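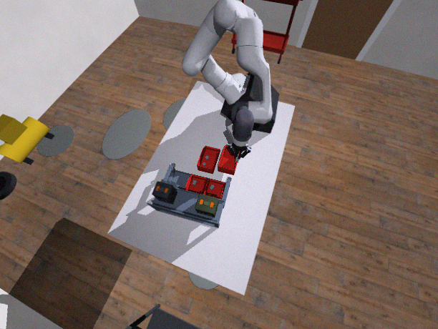
第三章 安装与首次校准

本章适用于Grindora台式磨豆机的平刀版本，锥刀版本请看第四章。内容整理于2024年3月，之后出厂的批次如有改动，以机身底部铭牌旁的修订号为准。随机附送的那张折页我们也读过，里面有几条说法和我们拆机后看到的对不上，遇到这种地方，本章会写明。

3.1 开箱检查

1. 取出主机、豆仓、接粉杯、毛刷和内六角扳手。折页上说还有一把“校准尺”，我们经手的机器里都没有，缺了也不影响安装。

2. 检查豆仓卡口。三个卡爪应当完整，边缘没有发白的应力痕。有发白的，拍照后联系经销商换货，先别通电。

3. 取下上刀盘的运输垫片。垫片是半透明的，颜色和机身内壁很接近，第一次拆的人常常看漏。把手指伸进去之前，务必确认电源线没有插上。

4. 核对刀盘。标准配置是Dreseck平刀，盘背刻有字样。折页声称刀盘“出厂已完成精密对齐”，这句话请当作广告看。我们用记号笔法测过的机器，对齐程度差别很大，有的相当好，有的一侧的墨几乎没有被碰到。

注意：包装箱里的干燥剂小袋有时会滑进豆仓下口，倒过来轻轻拍几下再往下做。

3.2 放置与供电

1. 放在硬质、水平的台面上。软垫、桌布、硅胶板都会让机身在启动瞬间扭一下，听起来像轴承坏了。我们收到过的“轴承异响”反馈，有一部分把垫子拿走就没有了，剩下的那些我们没有查清。

2. 机身后方留出散热空隙，一掌宽就够。折页要求四面都留，我们看不出左右两侧有通风口，所以不知道这个要求从何而来。愿意照办也没有坏处。

3. 直接插墙上插座。如果一定要用延长线，选带接地的，不要和电热水壶共用。

4. 接通电源，按一下启动键，空转一两秒就停。这一步只听声音：均匀的嗡声属于正常，有金属刮擦声则立即断电，回到3.1的第三步，看垫片是不是还在里面。

注意：新机头几次运转会有轻微的油味。折页说这是“咖啡香气的预热”，这种话不必理会。
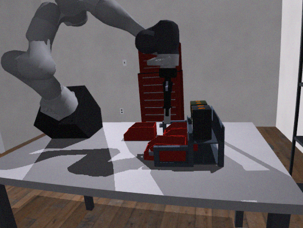 3.3 寻找零点

零点指两片刀盘刚刚相碰的位置。刻度环上共有40格，印着“0”的那一格未必是真正的零点，出厂时装歪几格并不少见。别人推荐的刻度在你的机器上能不能用，要看两台机器的零点差多少，所以网上流传的“手冲刻度表”参考价值有限。

1. 清空豆仓。刀盘之间夹着残粉时，听到的接触声会偏早。

2. 把刻度环转到较粗的一端，启动机器，等转速稳定。

3. 往细的方向慢慢转，每次只动一格，每动一格停下来听。

4. 听到轻微而连续的“沙沙”声，马上往回退一格，关机。

5. 用铅笔在机身上与刻度环“0”对应的地方画一道线，旁边写上当前读数。以后讲刻度，都以这道线为准。

6. 重复一遍。两次结果相差在一格以内，可以接受；相差更多，多半是上刀盘的固定螺丝没有拧到位。

小心：不要让刀盘在相碰的状态下连续运转。有些视频教人“让刀盘自己磨合”，理由是能把高点磨平。我们没有见过可靠的对比数据，倒是见过磨短了刃口的刀盘。

3.4 磨合

折页建议用掉1201克豆子完成磨合。精确到个位的数字看着像测出来的，可是折页没有写测试条件，没有写豆子的烘焙度，也没有写判断“磨合完成”的标准。我们去信问过Hilov的客服，得到的答复是“请以说明书为准”。

我们的做法简单一些：

1. 准备便宜的陈豆，浅烘更好，别用油亮的深烘。

2. 调到中粗刻度，分几次磨，每次之间让电机歇一会儿，手摸机身上部不烫再继续。

3. 磨到大约467克时停下来，拆开上刀盘刷一次，看看刃口有没有异常的亮点。

4. 按3.3的步骤再找一次零点。如果和铅笔线相比没有移动，我们认为就可以开始正常使用了。

愿意磨满折页上那个数的，尽管去磨，只是我们喝不出两者的差别。喝得出的人也许有，盲测记录我们还没有看到过。

磨合用的粉不要冲来喝。

3.5 设定日常刻度

1. 选一支自己熟悉的豆子。本章校样时用的是Ocampo中烘，换别的也行，关键是整个设定过程里不要中途换豆。

2. 从铅笔线往粗的方向数九格，作为手冲的起点。这个数只是起点，没有更多含义。

3. 磨一杯的量，按平时的方法冲。滴得太快、味道发空，往细调一格；滴得太慢、尾段发苦发涩，往粗调一格。

4. 每次改动刻度以后，先磨一小撮倒掉。刀腔里残留的旧粉会混进下一杯，折页上的“零残粉”我们没能重现。敲打机身以后还会掉出来一些，掉多少和天气干湿也有关系。

5. 把满意的刻度和豆子名称一起记下来。只记刻度，隔一阵再看基本没有用。

小心：往细的方向调时必须让机器转着，或者确定刀腔已空。刀盘间夹着豆子硬拧，刻度环内侧的塑料齿会先坏，这个零件目前不单卖。

3.6 关于“防静电模式”

长按启动键可以进入所谓的防静电模式，指示灯变为闪烁。拆开来看，机内没有离子发生器一类的部件，这个模式下能观察到的变化只有转速降低。转速低了，粉飞得少一点，说得过去，叫“防静电”就有些勉强。

想减少粉粘杯壁，可以试老办法：勺柄蘸一点水，在豆子里搅两下，再倒进豆仓。水要少，看得见水珠就算多了。 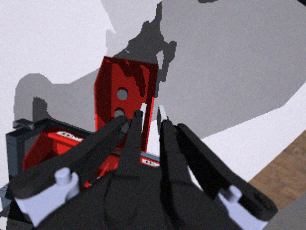
一位读者在来信中表示不同意，认为本节对防静电模式过于苛刻：他家冬天开暖气，空气很干，正常模式下接粉杯外面总是沾一圈细粉，换成这个模式以后台面干净了不少，至于里面有没有离子发生器，他并不关心。他还提到喷水的办法用久了，刀盘固定螺丝上出现了锈点，希望手册写明。

锈点的问题我们接受，已补在下面的保养表里。对于前一点，我们仍想知道他在两种模式下用的是不是同一支豆子、同一个刻度，来信没有说。

3.7 首月保养

每次用后：用毛刷清出粉口，接粉杯倒空。

每周：取下豆仓，擦掉内壁油脂。豆仓可以用温水洗，折页写了可进洗碗机，我们试过以后卡口变紧，不建议。

每月：拆上刀盘，干刷，不沾水。用过加水法的，顺便检查固定螺丝，有锈点就擦干，严重的换掉。装回后重找零点。

不需要做的：用大米清洁刀盘。生米比多数咖啡豆硬，电机负担大，米粉留在刀腔里也不好清。市售的清洁颗粒可以用，效果和认真刷一遍相比，我们没有看出明显优势。

注意：装回上刀盘时，三颗螺丝交替拧紧，每颗先拧到刚好吃力，再轮流补半圈。螺丝孔边缘的粉末要先吹掉。

如果按本章做完，磨出的粉仍然粗细悬殊，请先看第六章的对齐检查，再考虑是否购买Hilov的升级刀盘。升级套件里的安装步骤预计5月修订，在那之前，请沿用3.3的方法找零点。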